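From: Sreekumar Chettiar
To: temetti-users
Date: Thu 13 June
Subject: Re: [temetti-users] wrist view only, is it worth it?

On Tuesday, Ham wrote:
> We dropped the overhead camera to save on calibration and our
> grasp success went through the floor. Has anybody on the list
> trained Temetti on the wrist view alone and gotten something
> usable out of it? And did you change the crop?

Hi Ham, hi all,

Yes, we have, and it's not hopeless! We ran it at Vundcombe this spring with 70 demos per object and no overhead view at all. With the stock settings the arm got 3 tries out of 10, which sounds a lot like what you're seeing. After we changed the crop it went up to 7 out of 10 on the same objects. Small numbers, I know, so please don't quote me in a paper -- but the difference was easy to see from across the room.
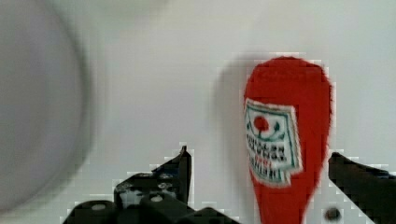
The crop is where I'd start. The default one trims the bottom of the view to get rid of the fingers, and I think that's a mistake if the wrist is all you have. The policy needs to see the fingers and the object together, or it has no idea how far off it is. With the red bottle you get both black fingers coming up from the bottom and the body of the bottle running down between them, so that lower strip is the part you really want to keep. The big blurry white thing on the left worried me more (close stuff eats a lot of pixels), so we added random blur patches in training and the arm stopped drifting toward dishes.

Oh, and don't fret too much about compression. Labels turn to mush in our streams and we couldn't measure any gain from sending cleaner video. We did lose a week trying, though.

What I can't tell you is how it does with clutter. The Fleswood people said they'd try our crop on a fuller table in September, and I'd love to hear from anyone who gets there first. Ham, which gripper are you on? If your fingers are much shorter than ours you may have to move the camera mount as well -- I can send you our config either way.

Cheers,
Sreekumar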